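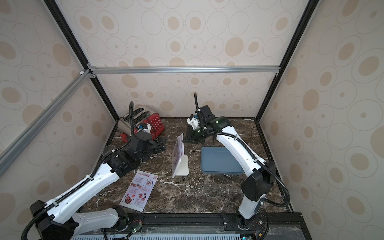
A lost-object fault means that the Leiva controller expected an item to be upright, or between the fingers of a gripper, and could not confirm it. Both arms stop and hold position. They are still powered in this state, and an arm which looks parked can move as soon as the fault is cleared. Before touching anything, look for items that are out of position. A toaster on its side by the back wall, with the left gripper close to it, has to be dealt with by hand, and so does a cup tipped over near the elbow of the same arm. The controller will not try to pick up a fallen item unless it has been taught to.

**CAUTION: Do not reach into the cell while the arms are holding. A pause from the operator screen is not a safe stop.**

## 6.1 Making the cell safe

1. Press the stop button on the operator panel. The screen changes from HOLD to STOPPED.
2. Wait 3 seconds. The brakes engage one joint at a time and you may hear several clicks.
3. Turn the drive isolator to OFF and fit your own padlock. Keep the key with you.
4. Check the drive status on the operator screen. It must read ISOLATED for both arms.

Note: The green lights on the small boards near the arm bases are fed from the control supply. They stay on with the isolator at OFF and must not be used to judge whether the drives are live.

Each gripper keeps its last finger position when the drives are isolated. If an item is held, support it with one hand and open the fingers with the manual release. Do not pull the item out. The Follix finger mounts will bend under a side load, and a bent mount gives a false grip reading that is hard to trace afterwards.

**CAUTION: An arm can sag slightly when the brakes are released for service. Never release a brake with a hand or an item underneath the gripper.**

## 6.2 Clearing the table

1. Write down the fault code and the step number before you move any item. The screen only keeps the last code.
2. Lift out any item that has fallen. Do not slide it across the table, as loose parts can be dragged under it.
3. Look for parts that have come away, such as levers, knobs and clips. Check under the forearms and along the back wall as well as the open table.
4. Inspect clear plastic items under a good light. Discard any that are cracked.
5. Put the menu stand, the tray and the printed menu back on their taught positions if they have moved.
6. Run a hand along the cable conduit on each arm. It should be free of kinks and should not be caught on a joint housing.

If a toaster or other appliance has been dropped or knocked over, take it out of use until it has been checked. Only unplugged appliances may be used in the cell -- this applies to teaching as well as to normal running.

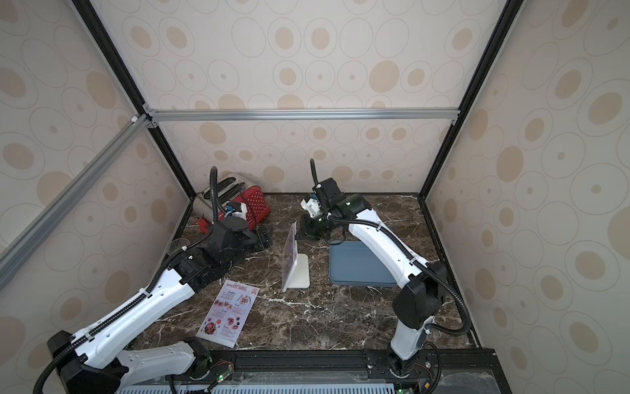

A fault that comes back at the same step is usually a position error. If it comes back at different steps, suspect the gripper or its cable first.

| Code | Meaning | Action |
|---|---|---|
| L-02 | Item not found at start position | Replace item, then restart the task |
| L-05 | Grip lost during lift | Check finger pads and mounts |
| L-07 | Item touched before grip | Re-teach the approach |
| L-11 | Wrist camera view blocked | Clear the view, check the conduit |

L-07 is the one to take seriously with tall or light items. The approach height supplied with the Besunus task set is low, and a gripper coming in from the front can push an item over before the fingers close. Raise the approach and run it at teach speed before trying it at full speed.

## 6.3 Restarting

1. Make sure your hands and all tools are out of the cell.
2. Remove the padlock and turn the isolator to ON.
3. Press RESET once. If the fault does not clear, go back to 6.1. Do not keep pressing RESET.
4. Select TEACH SPEED, then HOME LEFT. Watch the arm all the way and keep one hand by the stop button.
5. When the left arm is home, select HOME RIGHT. Homing both arms together is not permitted after a lost-object fault, as their paths cross above the middle of the table.
6. Run the task once at teach speed.

Stop using the cell if the same code appears 3 times in one shift. Leave the isolator at OFF, tag it, and send the log to the Cindedthorpe service desk with the code, the step number and the name of the item involved.

Section 6 revised July 11, 2019. Replaces the loose sheet supplied with earlier cells.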